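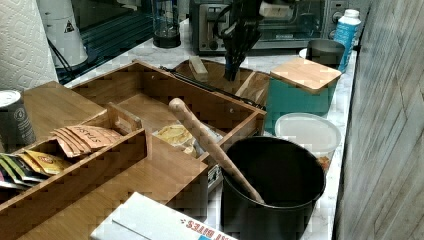 Handout 3: Storage on a working counter

Household Operations, first term
Prepared by Orathai Sitthichai; revised by Chutima Hemmin, April 2024

3.1 Terms

Active zone: the part of the counter where food or drink is prepared. It is kept clear between uses.

Holding zone: the part given over to items used daily but not handled during every task. Tea, coffee and paper towel belong here.

Dead zone: any strip behind or beside an appliance that can't be reached without moving something. Nothing perishable is stored in it.

3.2 Dry goods in small packets

Tea bags in individual envelopes store best on edge, in a divided organizer, with the printed face forward. Laid flat, the lower envelopes are seldom used and go stale. A bamboo organizer with thin dividers suits this purpose; one compartment is assigned to each type, and a brand such as STASH is kept together as a block. Opened snack bags are clipped or moved to a jar. Left among the dividers they take the space of several rows of tea.

Drawer units placed on the counter need clearance in front equal to the full travel of the drawer. Measure with the drawer open — the closed depth is of no use in planning.

3.3 Appliances

Toasters and toaster ovens give off heat from the top and sides. Check the clearances in the manual before assigning them a place. Towels, paper packets and plastic lids are kept off and away from both. Cords are routed behind the appliance and must not cross the active zone. 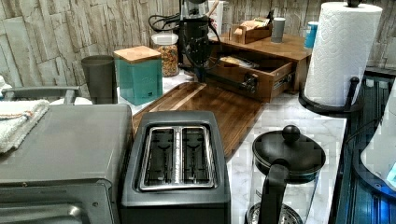 Page 12

3.4 Jars and canisters

Cereal keeps its texture in a lidded jar. Clear glass shows the remaining quantity but admits light, so the jar goes on the shaded side of the counter. Opaque canisters are labelled on the side and not on the lid, as lids get exchanged during washing.

Cutting boards are dried on edge before being laid down. A board left flat on stone while damp may warp.

3.5 Exercise

Draw your own counter to scale. Mark the three zones and list every item in the holding zone. For each item, record the number of other items that must be moved to reach it. Any score above two requires a new position. Hand in the drawing to Kristof Leemans with the completed list attached.

Reading: Wannasri, Small Kitchens, pp. 122 ff.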